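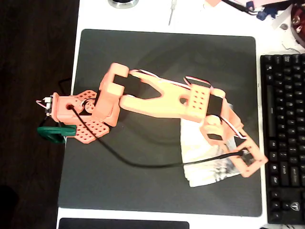
Fig. 1. The arm on the desk mat, seen from above. Cloth or paper under the gripper.

3. Software

Control loop is in Python, one process. We started with two (planner + driver) talking over a socket but the delays were all over the place so we merged them. Loop asks every servo for its position, clips the goal to joint limits, writes the new goal. The code is in the Orkard repo, branch trallent, dont use main, it still has the old joint signs.

3.1 Calibration
Each servo gets a zero offset saved to a file. If the file is missing the driver now refuses to start. Before, it just assumed zero and the elbow went the wrong way. Took us most of August to find that.

3.2 Perception
Top view only. Threshold on brightness, biggest white blob = cloth, grasp point = blob point nearest the base. Works ok on a dark mat. Shadows inside the folds split the blob in two, so we close gaps first. Still fails sometimes, see 5.

3.3 Planning
Straight line in joint space, 100 steps, no collision check. Cable is not modeled at all.

3.4 Logging
Every run writes joint goals and positions to a CSV. 300 runs logged, 4 thrown out (bad timestamps). Longest one has 2,530 rows.

To do: replay tool, teh limits for the wrist, move the config out of driver.py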